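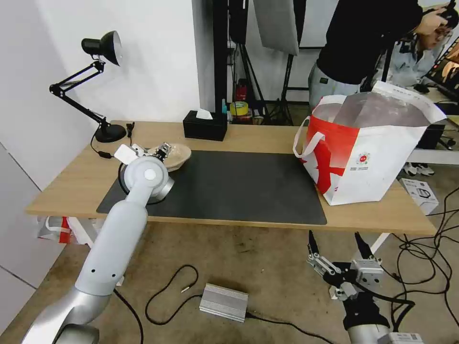
One reader wrote in to say she had packed her lunch at the same desk for years and only last month worked out that the bag should be standing open before anything else comes out. Everything she owned used to end up in a heap by the keyboard first! We loved that, and it seemed like the right way to start the new version of this page.

Stenuden Desk Lunches: Frequently Asked Questions

Welcome! These are the questions we get most about eating at your desk with real dishes, keeping the desk decent, and getting everything home again in one bag. The page was last gone through in July, when we took out the old section on thermos repairs (it lives with the kitchen guides now) and added the one on lamps.

What do I need to get started?

Less than you'd think. A bowl you like, a cup with a lid, a desk mat, a box of tissues and a bag that stands up by itself. Cutlery if your lunch calls for it. You probably own most of it already, so please have a good dig through the cupboards before you buy a thing.

Does it have to be a proper bowl? I've been eating out of the container.

Nothing wrong with the container, and plenty of our members do it every day. But do try a ceramic bowl once. The same leftover rice tastes like a meal when it's sitting in something with a bit of weight to it, and a bowl on a mat hardly slides around at all. I was a container person for ages and I've gone completely over to the other side.

The snag is carrying it. If your building has somewhere to keep a bowl, keep it there. If not, wrap it in a tea towel, which you can then use for drying up.

Is a desk mat really worth it?

Yes! If I could talk every reader into one thing it would be the mat. Get a big one in a dark colour, large enough for the dishes and your elbows, with a border of bare desk left all the way round. The border is where the tissues and the lamp go, so they stay out of the lunch.

The model our Bastwood group tested has been through 26 lunches without a wash, only a wipe with a damp cloth, and it came up beautifully. Turmeric did leave a faint ring. We're still working on turmeric.

How should I lay it all out?

Bowl on the side of your weaker hand, drink in the middle and back a bit, bag at the other end. If you're left-handed, flip it. Tissues go at the back edge where you can reach them over the cup without a sleeve going in the soup.

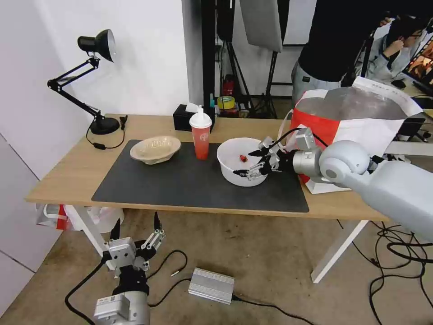

Two bowls are better than one if you have the room, and they shouldn't match. Use a shallow one for whatever you're eating with a fork and a deep one for the small bits that like to escape, such as grapes, nuts, cherry tomatoes and olive pits. With a beige shallow bowl to the left and a deep white one to the right, the tall cup fits neatly between them. I'm very fond of white inside the deep bowl, too. Even a tiny red thing at the bottom shows up, so you won't tip your last bit of chili into the sink without noticing. A dark bowl will hide it from you every time.

What sort of cup do you recommend?

Anything with a lid that fits. Plastic is fine, and the bright ones are cheerful on a grey afternoon and harder to leave behind in a meeting room. A domed lid gives you space for ice or a bit of foam. Our only firm view is that the lid should come off completely for washing, with no ring of rubber you can't get at.

The Drovus cup that some of you have asked about isn't one we've tried. If you have one, send us a note, we'd be thrilled to hear how it's holding up.

Where should the lamp go?

At the back corner, on the side away from the bag, with the shade turned down. A jointed arm is wonderful here, you can fold it back while you eat and pull it forward again when you go back to work.

Do look at the cord. If it drops over the front edge of the desk, that's right where you'll drag a bag or a sleeve, and a switch on the cord tends to find its way under a bowl. Run it down behind if the socket allows. Ours doesn't, so we put up with it and move slowly.

Can I keep a tissue box on the desk or does it look messy?

Keep it! A plain black box looks smart on pale wood and you'll want it at least once per lunch. We used to suggest cloth napkins, and 1442 of you voted in the newsletter poll, mostly to tell us that cloth napkins go home on the first day and never come back. Fair enough. Tissues it is.

Which bag is best?

A wide-bottomed tote with a lining that wipes clean. Height matters more than most people expect: you want a tall cup to stand upright inside with its lid within easy reach of your hand. Loop handles should be long enough to fold down on the outside, out of the way while you're loading.

Shopping totes are excellent for this and they cost next to nothing. I have three, all free from one event or another, all with enormous patterns on them, and they've outlasted the nice canvas one I paid for.

What order do I pack in?

Heavy and flat first, tall second, soft things around the sides. Hold the cup from the top as you lower it and don't let go until you feel it sit on the bottom of the bag.
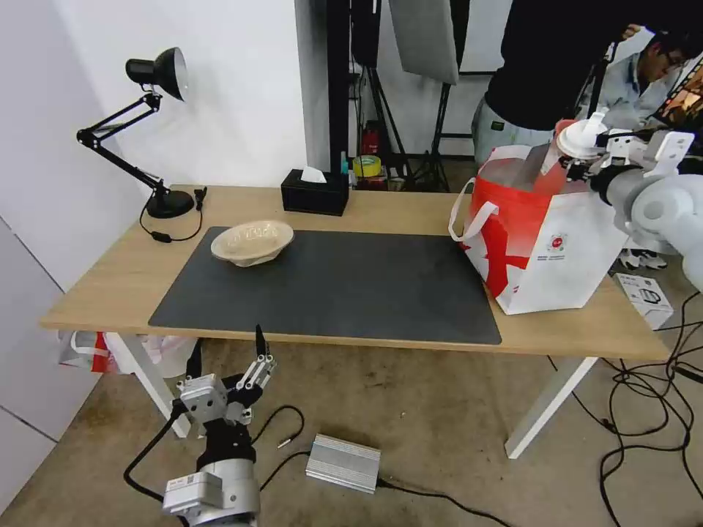
Then give the bag a small shake. If the cup stays up, you're done. If it leans, roll the tea towel and push it down on the leaning side. The ceramic bowl should be the last thing you deal with, once your hands are free, and I'd carry that to the sink before it goes anywhere near the bag.

One reader swears by bowl first, upside down, with the cup standing beside it. It does work in a very wide bag. In mine it's chaos.

My desk is tiny. Is there any hope?

Absolutely. Go down to one bowl, put the drink on the windowsill and hang the bag from a hook on the side. A half-size mat is plenty. The members at McAlister share one long table between several people and have worked out a lovely system where each person keeps to their own mat and the tissues live in the middle for everyone.

How do I stop the whole office smelling of my lunch?

Open a window, put the lids back on as soon as you've served yourself, and take the scraps out with you. Fish is a conversation to have with your neighbours. I have had it. I lost.

Do you run workshops?

We do, and they're such fun. There's a lunchtime session most months where people bring their own bags and we pack and unpack until everyone's happy with their set-up. Bring dishes that you wouldn't mind chipping. Starting time is noon and we eat at the end, so come hungry.

Are there any photos of other people's desks?

Heaps. The members' gallery now holds about 2000 of them, sorted by desk size and favourite colour (the green section is a treat). You can add your own from the account page.

Can I reprint your layout tips?

Please do! Community newsletters and staff noticeboards are welcome to any of it, as long as Stenuden is credited somewhere on the sheet. If you want the printable version, it's under Downloads, and it fits on one side of a letter-size page if you set the margins to narrow.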